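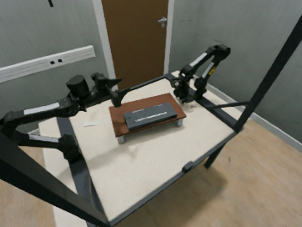 Natnael Woldegiorgis

Print this page
E-mail this page

Darkby Robotics Club - Minutes, March meeting

The meeting opened at 5 in the club room, with 23 members signed in. That is our best turnout since the club started, and it was great to see so many first-years! The February minutes were approved with no changes.

1. Two-arm project (team name Sfeir)

Elias Najjar reported. The simulated room is up and running on the lab machine, with both arms on the table and the raised platform between them. Elias showed it on the big screen and there was a lot of happy noise. The first task for the class will be picking up the flat box from the platform with both grippers and setting it down on the tabletop. Members liked that it forces the two arms to work together - one arm on its own is not allowed under our rules.
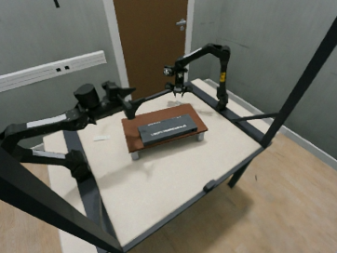

The Sfeir table in simulation, both arms above the work surface.

Questions from members covered gripper speed and whether the box can be approached from the ends. Elias wants every pair to try its own approach before we settle on one. Agreed. Pairs will save their runs in the shared folder, with a short note on what they changed.

2. Views for the Bevton contest

The Bevton entry needs still pictures from more than one angle. Natnael proposed adding a lower, closer view from the front so the judges can see the box properly. 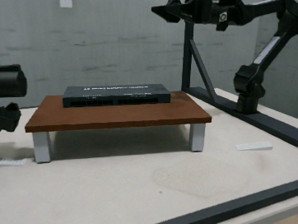 Elias will also write up the start positions for both arms so that everyone begins from the same place. The entry text has a limit of 2000 characters and our draft is at 1333, so there is room for a paragraph about the first-years' work. Two of them offered to write it on the spot. Wonderful!

3. Datisholm visit

Datisholm has invited us to see its workshop in April. Permission slips go to Natnael.

4. Other business

Please log out of the lab machine when you finish. Snacks next time: Elias.

Meeting closed at 6:15.

Print | E-mail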